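Plomwood Toy and Block Library: minutes of the members' meeting, 17 June 2018

I'm taking the notes again, so please forgive the chatty style (and the coffee stain on the paper copy).

We started a little late while everybody found a chair. The minutes from last time were read and approved, with one fix: the deposit on the big building set is per family, per loan.

Money next. We had $2,613 in the account at the start of the quarter and we have $2,262 now. Most of the difference went to Ashour for the new shelving, and I think we all agree it looks great!

Then the blocks, which took up most of the evening. We talked about sorting by color or by shape and went back and forth for ages. I was on the color side, I admit it, mainly for the blues and greens, which get mixed up every single time a bin comes back.

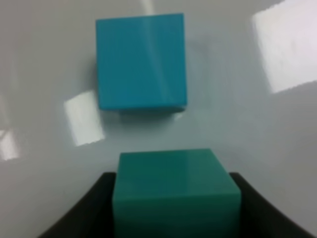
We voted, and color won. Cubes and longer blocks in the same color will share a bin for now, and if that drives people crazy we'll look at it again in August. Labels will have a painted swatch as well as the word, so the little kids can help put things away.

Toltlow sent a quote of $400 for replacement bins with lids. A few of us thought that was steep, so I'm going to ask Prastari for a price too before we order anything.

Last item was the sorting table. Please wipe it with a soft cloth only, no scrubbing pads. We also agreed to keep snacks off it (yes, crackers count).

Next meeting is in August, same room. Bring back your overdue puzzles!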